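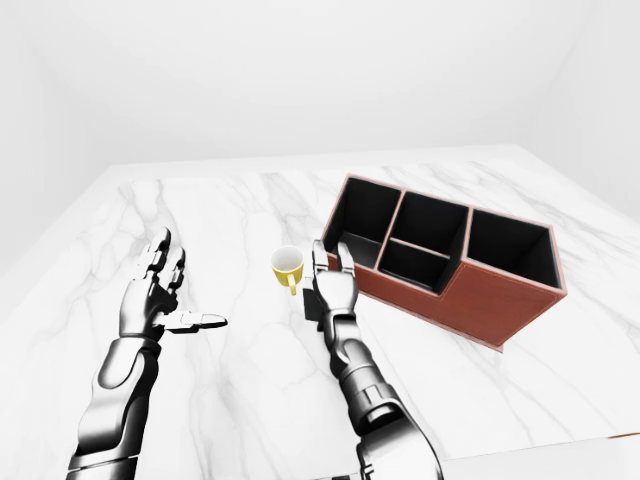

Hand vs parallel gripper in sim - is the hand worth it?
Simulation and control board

marblehead_k
Posted July 6, 2021
I'm trying to settle which end effector to use for a two-arm tabletop job. So far I've run two set-ups in simulation: the Flotow four-finger hand with a thumb, one on each arm, and a plain Rivadeneira parallel gripper on the same arms. Everything else stays the same, including the Grisutau controller.

The task is to lift a yellow mug and move it clear, then put a small black block into one of the compartments of a desk organiser. Right arm does the picking. Left is there to steady things if needed.

100 runs each. The parallel gripper finished 93. The hand finished fewer and was a lot slower, and most of its failures were on the block, which it tends to push along the marble before the fingers close. On the mug I can't separate them.

Is there a reason to carry on with the hand, or should I drop it now?

tinsnips
Drop it. You have a mug and a block. Two flat fingers will do both and you have one motor to tune.

orrery_dan
I wouldn't yet. What friction have you got on the fingertips? The Flotow model comes with a very low default, and if you left it alone the tips will skate off anything small. I had the same pushing problem until I raised it.

Also, where is the handle? If it faces the arms, the hand ought to be able to hook it, and a parallel gripper has to line up with it or go for the rim.

marblehead_k
Friction is the default, so that may be part of it. The handle points towards the near edge of the table. I've been bringing the hand in upright next to the mug and closing round the body, never tried the handle.

tinsnips
Raising friction until it works is how you end up with a demo that only runs in sim. Measure the real pads first.

orrery_dan
Nobody said until it works. The default is wrong for rubber pads, that's all. And the Rivadeneira model comes with a generous value, so at the moment you're comparing two friction settings as much as two grippers.

skotir_lab
We did something close to this at Skotirberg last year, with real arms. Points that might help:

Approach for the block should be from above with the thumb and first finger only. Keep the other fingers straight and out of the way. If you close all of them together, whichever lands first shoves the block.

Check clearance at the organiser. A hand is wide and the two middle compartments on yours are smaller than the end ones. Aim for an end one first. Ours caught the divider over and over before we changed the release height.

Log the finger torques. You'll see straight away whether it is slip or an early contact.

marblehead_k
Thanks. I was aiming at the upper middle compartment, as it happens. Will move the target to the left end, which is the one closest to the right hand anyway.

pivot_and_pray
Is the left arm doing anything in these runs? If it just hovers there with the hand open you could park it and save yourself the collision checks. My step rate almost doubled when I took the second hand out of the contact solver.

marblehead_k
Not much at present. It stays open over the left side of the table. I want to keep it in because the next task needs a handover, but I can turn its finger contacts off for this one.

tinsnips
Handover is a better argument for the hand than anything so far. Should have been in the first post.

orrery_dan
Agreed on that at least. With parallel jaws a mug handover is awkward, both grippers want the same bit of rim.

marblehead_k
Fair enough. Plan is: same friction on both models, thumb and finger pinch for the block, end compartment as the target, then 800 runs per gripper with the mug position shifted a little each time. I'll log torques as well.

skotir_lab
Shift the block too, or the pinch will look better than it is. And keep the controller gains fixed between the two - ours weren't, and we had to throw out the first batch.

marblehead_k
Will do. Gains are locked in the config file. First batch is set to go tonight.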